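Cables under the living room table: box, clips or leave it?
Forum > Home > Tidying and Storage

plankfloor_pat
Started on the corner by the table this morning and I'm having way too much fun with it! Up top I'm happy. Down on the floor it's a power strip, an adapter and a whole nest of cords. Box the lot, or clip it all up under the tabletop? Budget is 30 bucks. Photo is in my last post.

Vomurport
Box! I got a Dakska one in February and I still grin when I walk past it. Strip goes in, extra cord goes in, lid on, done. Took me 15 minutes including hunting for the scissors.

gray_mitten
Going to disagree. A box on the floor is one more thing to vacuum around, and if there are chunky plugs in that strip the lid won't shut. Mine never did. Stick-on clips under the table, strip up off the floor, and then you can get a mop through.

Vomurport
Clips fall off though. I've had them let go in the middle of the night and it sounds like a burglar.

gray_mitten
Wipe the underside with rubbing alcohol first and press for a full minute. Mine have been up for years.

lemon.drawer
Whichever way you go, unplug everything and untangle it first!! Label both ends with masking tape. I love this part, I put music on. I found a charger for a phone I gave away ages ago.

Vomurport
OK yes, labels. We agree on labels.

gray_mitten
Labels, sure. Still no box.

plankfloor_pat
Leaning toward clips for the thin cords and a small box for the strip, so you can both be mad at me. The tray stays where it is, I'm so pleased to have a spot for the remote. And the sunflowers stay too, fake or not, they cheer up that gray table like crazy.

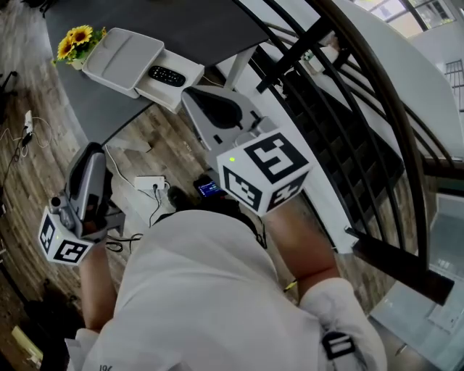
Reading time: 2 min

plankfloor_pat
So there's the remote in the white tray, sunflowers next to it, and the mess down on the boards. The white and black cords are tangled by the adapter. Would you start there or at the power strip?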